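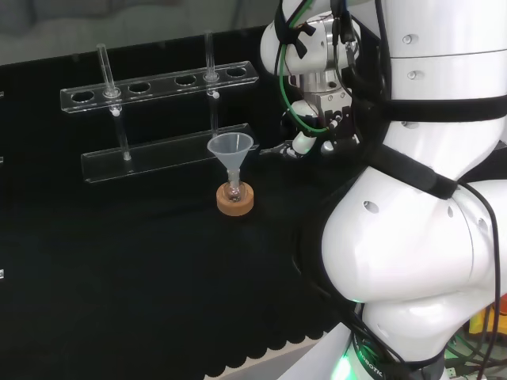

Clear acrylic test tube rack with two glass tubes, and a plastic funnel set over a small glass vial, on black cloth. Photo: Veloso

FOR RELEASE 11/10/19

Veloso Puts Clear Test Tube Rack on Sale, Keeps the Claims Short

School and hobby lab supplier Veloso today added a clear acrylic test tube rack to its bench range. It holds test tubes upright. The company has looked at what other sellers say about their racks and has decided to leave it there.

"I have read catalogs that promise a rack will change the way students think," said Krisztina Szekeres, who runs the bench range. "It has holes in it. We checked that the tubes fit the holes and that the thing stays up when you bump the table. I would like to see more sellers check that before they start on the adjectives."

The rack has a flat upper bar with round holes and a lower base plate of the same clear acrylic. It is sold alone or in a set with glass test tubes, a plastic funnel and a small glass vial. Veloso tried the set in 4 school science rooms in April and asked teachers to write down complaints only. Praise was not collected.

The company received 93 complaints. Most were about scratches. Clear acrylic shows them, and Veloso does not believe the "scratch-proof" labels it has seen on similar products – its own rack carries no such label. Wipe it with a soft cloth and skip the scouring pad. Acetone and many other solvents will cloud or crack acrylic, and a rack that will be used around them should be made of something else.

The second most common complaint was about the funnel. A funnel with a thin stem standing in a small vial is easy to knock over, and it drains slowly if the liquid is at all thick. Veloso has kept the funnel in the set but rewritten the instruction card, which now tells users to hold the funnel with one hand while pouring. An earlier card said the setup was "hands-free." Kofi Ackah, who wrote that card, has agreed it was wishful.

Teachers also asked whether clear racks are easier to read than white or wire ones. Veloso has no good evidence either way. Against a dark cloth, a clear liquid in a clear tube in a clear rack can be hard to see, and the company suggests trying a sheet of white paper behind it before spending money on anything else.

The first run is 576 racks. Schools ordering 10 or more can ask for a sample first, and Veloso would prefer that they did. Orders and questions go to Augustina Acheampong at the Veloso sales desk.

About Veloso
Veloso sells racks, glassware and small plastic items to schools and home users. It does not sell chemicals.

Comments (4)

Effie Purves
Finally a funnel card that admits it. Does the base plate have dimples for the tube bottoms or do they just slide around?

benchrat
Complaints only is still a survey you ran on your own product. Who picked the schools?

Amerley Abubakari
We had a clear rack from Bokeck and it went cloudy in one term. Somebody wiped it with acetone, so I can't really blame Bokeck. Will ask for the sample.

tmk_lab
No price anywhere in this??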